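Etora Home Trials Group – minutes of the January meeting

The meeting opened at 6:30 with a warm welcome to everyone who had made it through the weather, and a special thank you for the pot of soup, which was much appreciated and did not last long. The minutes of the previous meeting were read and accepted, with one spelling put right (it is Tenura with one n, and we will all try to remember).

1. The Tenura hand-held gripper kit

Most of the evening went to this item, as we have to decide whether to keep the trial kit or send it back to Drekberg. The kit comes as a pair, one for each hand, and is meant for showing household jobs to a robot by doing them yourself. The members who had it at home spoke very kindly of it on the whole. They felt that picking up small boxes was the best place for a newcomer to begin, and that the blue finger pads gave a nice feeling of confidence when the jaws closed on the two short ends of a carton. There was some friendly disagreement over the weight – one member found it tiring after a long session and another had hardly noticed it – and we agreed that this will differ from person to person. 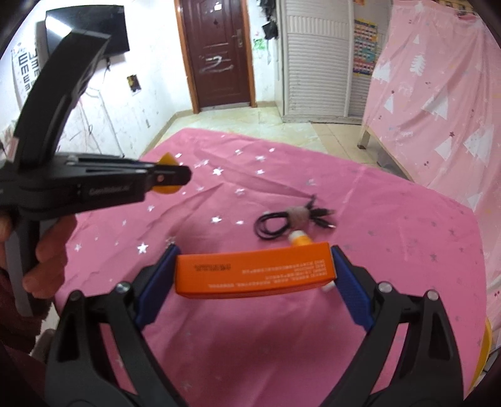

2. Tidying jobs and the task list

The task list that came with the kit was felt to be a little thin on ordinary tidying, so we talked through what we would like to see added. Putting rubbish into a bucket was the clear favorite. It sounds simple enough, but with two grippers reaching for the same opening you do have to think about where your elbows go, and several of us had a good laugh acting it out with rolled-up agendas. It was agreed to ask Drekberg for a page on two-handed work at floor level, with larger print if they can manage it.
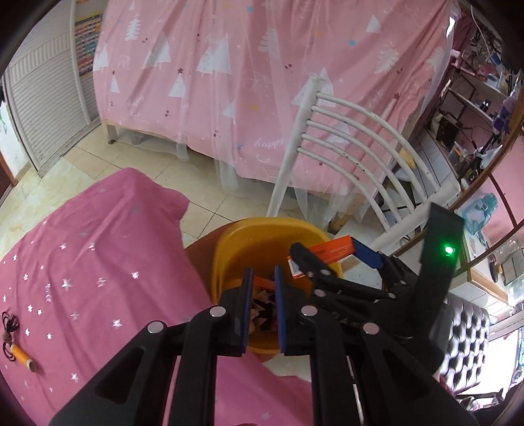 Bucket task, with a flat orange box held over the rim.

3. Price and terms

Drekberg is offering the kit at $399 for the pair, or $900 for the bundle with the longer support plan. The general feeling was that the bundle is more than we need just now, generous as the support sounds. A member asked whether spare finger pads are included at the lower price. The leaflet doesn't say, and we will ask before paying anything. The Romaniuk kit was mentioned as another possibility, but no one has tried it yet and it seemed only fair to wait.

Agreed: to keep the trial kit for 2 more months, and to put the $399 offer to a vote after that.

4. Room and other matters

We are back in Room 107 next time, as the larger room is being painted. Please bring a cushion if you found the chairs hard, and please return any borrowed manuals – we are down to our last copy.

The meeting closed at 8:15, with thanks to all who stayed to stack the chairs.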